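Enero, el ruido y el fuelle de la dirección

Llevaba desde antes de Navidad con un cloc, cloc en el coche cada vez que giraba a la izquierda. Yo, que soy muy de subir la radio, subí la radio. Pero en enero ya se oía hasta con las noticias puestas, y mi hermana se negó a montarse conmigo (exagerada, aunque algo de razón tenía).

Total, que lo llevé al taller Mekonnen, el que está detrás del mercado. Me atendió Amanuel Derese, que dio una vuelta a la manzana con la ventanilla bajada y a los 2 minutos ya lo tenía: junta homocinética. El fuelle de goma se raja, se va la grasa, entra la arenilla y adiós. ¡Quince años conduciendo y yo sin saber que mi coche llevaba fuelles!

Desde entonces veo fuelles por todas partes, es una enfermedad.
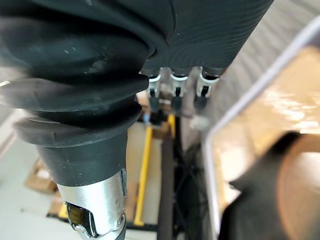 Goma negra, tres pliegues bien gordos y un cilindro metálico plateado debajo.

La pieza costó 63 euros, más la mano de obra, que esa no la pongo porque me duele. Tardaron cinco días en traerla y fui al trabajo en el autobús, 30 minutos de ida con la calefacción a tope y un señor comiendo mandarinas a mi lado. Me leí media novela, eso sí.

Ahora el coche va calladito y lo que se oye es la guantera, que vibra en tercera. He metido un calcetín doblado y de momento aguanta. ¿Alguien sabe si eso lleva algún taco de goma o lo dejo así?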